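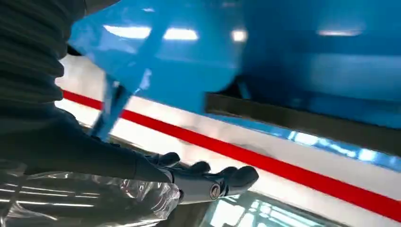

Ticket: Skorkum player stats - season totals wrong after June import
Product: Skorkum (school and youth American football stats)
Reported by: Zuzanna Ziółkowski, Sterside
Assigned to: Mieczysław Jabłońska
Priority: normal
Status: closed

Initial report (Zuzanna)

Season totals on the public player pages no longer match the game logs. It affects defensive players only. Tackles, pass break-ups and interceptions are too high on the totals line, while the game-by-game rows underneath are correct. Our starting free safety shows 18 interceptions for the season. The game log adds up to nine, and nine is what the coaches have on paper.

Offence and kicking look fine. I have cleared the browser cache and tried a second machine. Same result.

Scouts are using these pages now and two have already asked which number is right, so please treat the totals line as the urgent part.

Reply (Mieczysław)

Confirmed on our side. Please send:
- the roster export for Sterside
- the name of the tool used to send in the games
- whether any player changed shirt number or listed position during the season

Reply (Zuzanna)

Roster export attached. Games were sent in from Saltano, as usual. Four players changed listed position, all from CB to FS or from FS to SS. No changes of shirt number.

Log, Friday

09:40 Loaded the roster export into the test site. Totals wrong there as well, so the fault is in the data or the import and not in the live cache.

10:05 Compared Saltano files with stored game rows. All 11 games present, one copy of each. No duplicate games.

10:30 Checked the player table. Each defensive player has 2 player records, one with position "DB" and one with the specific position. Game rows are attached to the specific record only. The totals job reads both records, matches on shirt number and adds the same games twice.

10:50 Offensive players have one record each. This fits the report.

11:15 Source of the "DB" records found. The June import brought in the pre-season Mazurek file, which lists all defensive backs as DB and all linebackers and linemen under similar group codes. The import compares name, number and position. Position differs, so a new record is made every time.

11:20 The four position changes are not the cause. They were made by editing the existing record and left no second copy behind.

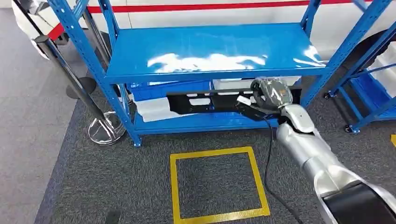
Blue shelving unit with a crate under the top shelf.

12:10 First attempt at a fix: deleted the group-code records on the test site and reran totals. Interceptions for the free safety now nine. Tackles correct for every defensive player except one linebacker, who dropped to zero.

12:35 The linebacker's game rows were attached to his group-code record, as he had never been given a specific position. Restored from backup. Deleting is not safe in general.

13:20 Second attempt: merge in place of delete. Where both records exist, move any game rows to the specific record, then retire the group-code one. Where only the group code exists, leave it alone. Reran totals. All defensive players match their game logs.

14:00 Ran the merge on live. Around 1000 records checked across all teams, Sterside included. Rebuilt the player pages.

14:15 Import rule changed. Position is no longer part of the match. If name and number agree, the existing record is kept and the more specific position wins.

Reply (Zuzanna)

Checked every defensive player against the paper sheets. All agree. The free safety shows nine. One leftover - the conference leaders page still has him at 18.

Reply (Mieczysław)

The leaders page is built by a separate overnight job. I have run it by hand. Reload and it should show nine.

Reply (Zuzanna)

It does. Fine to close.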